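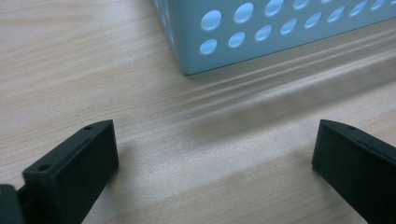 Pale blue perforated metal container on a light wood-grain tabletop.

Storage and Worktops: Gallery
Draretau Household Collection, Sinodholm

The Draretau Household Collection holds 2,857 objects connected with the keeping and sorting of everyday goods. This page belongs to the section on open and ventilated storage, which was rearranged in March and now occupies the east study room at Sinodholm.

The container shown at the top of the page has a smooth finish in a light sky blue. Round holes are punched in rows along its long face, and the holes of the upper row are set slightly to one side of those beneath. Light passes through the openings. The tabletop has a soft matte sheen, with wavy grain in bands of cream and tan.

Perforated metal has long been used in kitchens, workshops and offices. It allows air to reach the contents and keeps the weight of a container down. Painted and coated examples are grouped by color in the collection catalog, and uncoated ones by metal.

Visiting the study room
The room is open from 10 a.m. to 4 p.m. Visitors may handle objects placed on the tables. Objects on the shelves are brought out by staff on request. Bags and coats should be left in the lockers by the Queiroz Street entrance.

Image use
Gallery pictures may be reproduced for teaching and private study. Requests for print runs of more than 1,000 copies should be sent to the Kandia Reading Room, quoting gallery section 39.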